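How a flat-pack chair gets to your house

Lots of chairs and tables come in a flat box, and someone at home has to put them together. Furniture sold like this is called flat-pack.

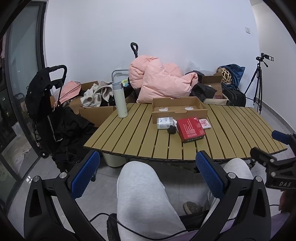 A finished chair is mostly air. Think of the space under the seat and the gap between the legs. If a shop sends out finished chairs, it has to send all that empty space as well, and the lorry fills up quickly. Take the legs off and lay them next to the seat, and the same chair fits into a thin box. Many more thin boxes fit into one lorry.

Drawing the chair

Every chair starts with a designer. Thitima Sangkhawat designs chairs for a company called Trendale. She begins by measuring people. The seat has to be the right height for your feet to reach the floor, and the back has to lean a little. A chair with a perfectly straight back gets uncomfortable after a while.

Then she has to decide where the chair will come apart. The places where two pieces meet are called joints. A joint has to be easy to put together at home, but it must not wobble when somebody sits down hard.

Her newest chair is called the Jõgi. She made 3 test chairs before she was happy with it. The first one creaked. The second one was strong, but it was too heavy for a child to pull out from the table.

What is it made of?

Legs and frames are often made of wood or metal. Metal can be made into thin tubes, which are strong and don't weigh very much. Wood is easy to cut and drill.

Table tops are often made of chipboard. To make chipboard, small bits of wood are mixed with glue and pressed flat in a hot machine. A thin layer goes on top so that it looks smooth and can be wiped clean. Chipboard does not like water. If a drink soaks into the edge, the board swells up and will not go flat again.

Testing

Before a chair goes on sale it has to be tested. At the Derketti test room a machine pushes down on the seat with a heavy weight, lifts up and pushes again. One Jõgi chair had 1,883 pushes in its first day of testing. Afterwards the screws were checked to see if any had come loose.

Another test is for tipping. The chair is pulled backwards to find out how far it can lean before it falls over. This is why grown-ups tell you to keep all the legs on the floor!

Packing the box

Jacqueline Pichon plans the boxes at the Holtance warehouse. The heavy pieces go at the bottom, with card between them to stop scratches. The screws go in a small bag, and the bag is weighed. If it is too light, a screw is missing and the bag is taken out.

The instructions go in last. They are mostly drawings, so people can use them whatever language they speak. December is the busiest month, when lots of families want extra chairs.

Words to know

Flat-pack: furniture that comes in pieces in a flat box.
Joint: a place where two pieces meet.
Chipboard: a board made from pressed bits of wood and glue.
Hex key: a small bent metal tool with six sides, used for turning some kinds of screw.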